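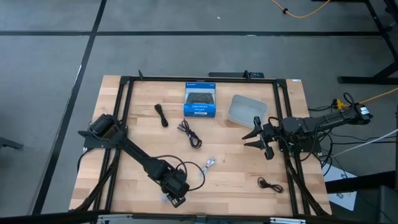

蒸烤箱“纯蒸汽”模式蒸蛋羹总是起蜂窝,怎么调?

Zohreh Bagheri

机器是 Droltivach 嵌入式蒸烤一体机,用了3个月。蒸鱼、蒸馒头没有问题,唯独蛋羹不行:表面平,切开后下半部分全是孔,边缘一圈发硬,中间偶尔还渗水。

目前的做法:
全蛋两个,蛋液与温水按体积1比1.5,盐少许
打散后过筛一次
直径较大的浅陶瓷碗,不加盖
纯蒸汽100℃,18分钟,水箱加满,放中层

试过把时间减到14分钟,中心没有凝固,边缘照样有孔。也试过先预热再放入,孔更多。说明书里的菜单只有“蛋类”一项,温度锁定在100℃,不能改。手动模式可以在40到100℃之间调,步进5℃。

想弄清楚两件事:
一、手动模式下应该设多少度,时间怎么对应?
二、碗口要不要封保鲜膜?有人说必须封,有人说蒸烤箱里封了反而不熟。

另外,水箱用的是自来水,本地水质偏硬,不知道有没有关系。

Steinar Mogensen

原因是温度过高。全蛋加水稀释以后,凝固温度比纯蛋液高,大致在80℃上下完成凝固。100℃的饱和蒸汽会让碗壁附近的蛋液很快超过这个范围,蛋白质网络收缩、挤出水分,同时溶解的空气和水汽膨胀,留下孔洞。你说的边缘硬、中间渗水,是同一个问题的两种表现。

建议参数:
手动蒸汽,85℃
浅碗,液面高度不超过3厘米:25分钟
深一些的杯子或炖盅:31分钟起,之后每次加3分钟检查
不预热也可以,但时间要从腔体到达设定温度时算起。很多机型的计时从按下启动就开始,这个要看你自己的机器。

蛋液温度要固定。冰箱里刚拿出来的蛋和室温蛋,凝固时间会差好几分钟。兑蛋的水用凉到40℃左右的开水,一方面把蛋液温度带上来,另一方面烧开过的水含气量低。不要用60℃以上的水直接冲,容易局部结块。

过筛之后静置10分钟,表面的泡沫用勺子撇掉或者用厨房纸吸掉。打蛋时筷子贴着碗底左右划,不要提起来打。

封膜的作用是挡冷凝水,跟熟不熟关系不大。85℃时腔顶滴水比100℃少,但还是有。可以用耐热保鲜膜(看包装上标的耐温,至少要高于110℃),扎几个小孔;或者倒扣一只平盘。盖盘子的话时间加3到5分钟,因为盘子本身要吸热。

水箱里的水质不影响蛋羹质地,影响的是结垢。硬水地区按提示除垢就行。

判断熟度:轻晃碗,中心像布丁一样整体颤动即可取出,余热还会继续凝固两三分钟。如果中心是液体那样起波纹,就继续蒸。

Prapai Kaewmanee

比例也可以改。1比1.5偏硬,1比2更嫩,但是更难凝固,85℃要多给时间。我一般用1比1.8,90℃,22分钟,碗上盖盘子。没有用过你这个牌子。

有一点跟楼上不一样:我认为腔体要预热。不预热的话,升温阶段每次长短不一样,时间没法复现。你预热后孔更多,是因为当时设的是100℃,跟预热本身没有关系。

还有,家用机的显示温度不一定准。放一支烤箱温度计进去,设85℃,稳定以后读数,偏高多少就往下减多少。我那台偏高6℃。

Jamshid Heydari

100度也能蒸,门夹根筷子留条缝就行,我家锅上一直这么干。

Steinar Mogensen

回楼上:锅盖留缝可以,蒸烤箱的门不要夹东西。门封会变形,蒸汽直接吹到面板和上方橱柜,多数机型门没关到位也不会启动加热。

Zohreh Bagheri

按85℃、25分钟试了一次,比例没动,碗口封膜扎孔。孔基本没有了,只剩碗底靠边有几个小的。中心刚好凝固,没有渗水。温度计还没买,下次先预热再试1比1.8。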